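Open House at Dadance: A Bed Gets Made, Slowly

I went to the Dadance open house in March expecting to be sold something, and I was. The flyer promised "the hotel room of tomorrow, working today," and our members have been asking whether they should be worried, excited or neither. So I signed up for the afternoon session, put on the visitor badge and stood behind the rope with everyone else.

The system is called Tretimer. Dadance builds the software and Soltani supplies the hardware, or possibly the other way around, since the two presenters gave different answers to that. What it does at the moment is tidy beds. It doesn't strip them, doesn't change a pillowcase and doesn't do bathrooms. Anyone who has worked a floor will know what share of the job that leaves.

The talk ran 40 minutes before a single thing moved. There were slides on labor shortages, slides on back injuries (fair enough, that part is real) and one slide with a curve going up that had no numbers on either axis. Then we were walked to the demo room. 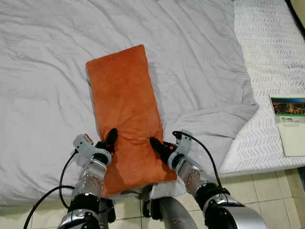
Tretimer's two grippers pinching the near end of an orange cushion during the afternoon demonstration.

I'll say something nice first. The grip looked better than I had expected. Soft things are hard for machines, and I have seen other demos where the pillow shot across the room. The presenter said the fingers had been tuned over 200 practice sessions, all of them at the company's own site. I asked how many of those used a cushion other than this one. She said she would get back to me, and I gave her my e-mail address.

I also timed it, as a few of you asked me to. One full run took 14 minutes by my watch, from the first movement to the presenter saying "and there we are." I have made beds for a living and I would have been in the next room and halfway through the one after it. The answer to that was that the robot doesn't take breaks. It did stop twice during our session while a technician typed at a laptop, so I suppose it depends what you call a break.

What bothered me more was what counted as finished. On a real floor there is a standard: corners square, nothing hanging, no creases you can see from the door. A supervisor will send you back for less. In the demo, finished seemed to mean that the arms had stopped.

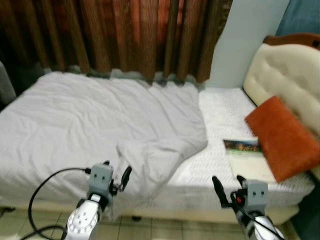
I asked whether a guest would be shown a room in that state. The reply was that the goal for this year is "task completion" and that "presentation quality" comes in a later phase. I wrote both phrases down. If your manager starts using them, you'll know where they came from.

Price was another soft spot. The handout says Tretimer will be leased by the room, with a minimum of 62 rooms, and then sends you to a sales contact for the rest. The only customer mentioned was the Gronier, which is said to be trying it on one floor starting this summer. I asked if the housekeepers there had been consulted. Nobody on the stage knew.

To be fair, the engineers were friendlier and a lot more candid than the slides. One of them told me over coffee that wrinkled bedding is still the worst part of his week – he'd take a stack of boxes any day. I believed him more than anything else I heard that afternoon.

Another open house is planned for the fall, and there are spaces if you sign up through the branch office. Wear comfortable shoes, as there were no chairs in the demo room. Bring a watch, and if you get to the question period, please ask about fitted sheets. I ran out of time.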